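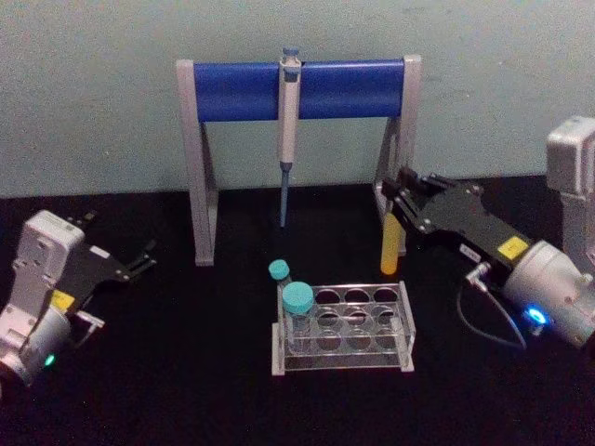 A yellow tube in the right gripper at the Brimia bench, with the clear rack and the pipette stand in the middle of the table.

Lab Automation | People

Teaching two arms to handle tubes

July 2018
By Chathurika Sheikh

Print this article | E-mail this article

Sabina Abeysekara spends most of her working day moving plastic tubes from one place to another without touching them. She runs data collection at Brimia, where a small team is recording examples of ordinary bench work for a system that is supposed to learn it.

"People ask me what the robot can do," she says. "Most days my answer is that it can do what I do, when I'm driving it. The other part comes later."

The setup is a black table with a robot arm on each side. An operator guides both arms through a task from start to finish, and the camera views and arm positions are saved together. One run is called an episode. By the end of June the team had 594 of them for the tube work, which Abeysekara considers a start.

The model they train from the episodes is called Kulleo. It gets no written rules about where a tube is or how hard to squeeze it. It gets the recordings.

"So if I'm sloppy, it learns sloppy," Abeysekara says. "If I always come at the rack from the same side, it thinks that's the only side there is."

For that reason the rack moves between episodes. So does the pipette stand, even in tasks where the pipette is never used. An early batch was recorded with the stand always in one spot, and the model did poorly when somebody pushed it over a few inches. The team threw out 79 episodes from that batch and recorded them again.

"That was a bad week," she says. "But I'd rather lose them then than find out at the end."

Clear plastic has been the hardest part. The rack is see-through, and the holes in the top plate and the lower plate show up together as a pattern of circles. Abeysekara says new operators have trouble with it too.

"You think you're over a hole and you're over the one next to it," she says. "I tell them to go slower than feels right. Then the recordings get too slow, and I have to tell them to speed up again."

She trains each operator herself. A new person does 100 practice episodes that are not kept, then sits down with her to watch a few of them back. What she looks for is hesitation – an arm that drifts while the operator makes up his or her mind. Pauses like that end up in the model, which will stop in midair for no purpose.

Failed attempts are a different matter. If a tube slips and the operator recovers it, the episode stays in and gets a note. If the tube ends up out of reach, the episode is marked as failed and stored separately.

"We argue about the notes," Abeysekara says. "One person writes 'slipped' and another person writes 'regrasp' for the same thing. We have a list of 8 terms now. I wanted fewer."

She came to the job from a testing lab in Bakham, where she pipetted by hand for several years. She says that background helps her more than anything she has read about machine learning, mostly in deciding which tasks are worth recording. Capping and uncapping is next on her list. After that she wants tubes passed from one arm to the other – something the operators already do well, and the model does not.

Asked when Kulleo might work a full shift alone, she shakes her head.

"Ask me about one rack," she says. "I can talk to you about one rack."

Print this article | E-mail this article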